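4.2 Loading the Sorting Bin

Use the Rodell bin for block sets only. Loose hardware goes in the Ballik trays (see section 5).

1. Sweep the bin floor. Scuffs in the metal are normal and need no treatment.
2. Check the inside walls for burrs. File down any you find.
3. Lay the blocks flat on the floor, one layer deep. Do not stack them.
4. Mix the two colors, reddish-brown and dark green. Turn some blocks lengthwise and some crosswise.

Note: Blocks may lie close to a wall. Leave at least 5 mm between the block and the metal.
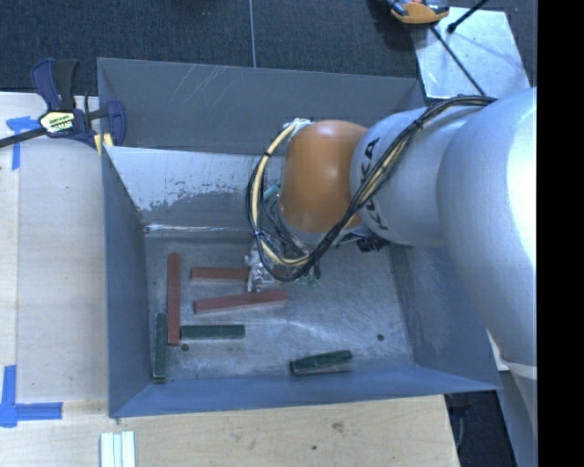 5. Enter the set number on the bin card. The standard set is 1414.
6. Close the area gate before starting a run.

CAUTION: Do not reach over the bin walls during a run. Stop the run first, then open the gate.

CAUTION: A full bin can weigh some 50 kg. Two people are needed to lift it.

Replace any block with a chipped corner. Spares are kept in cabinet 66. For more, write to Igor Bartoš in Stores and give the set number.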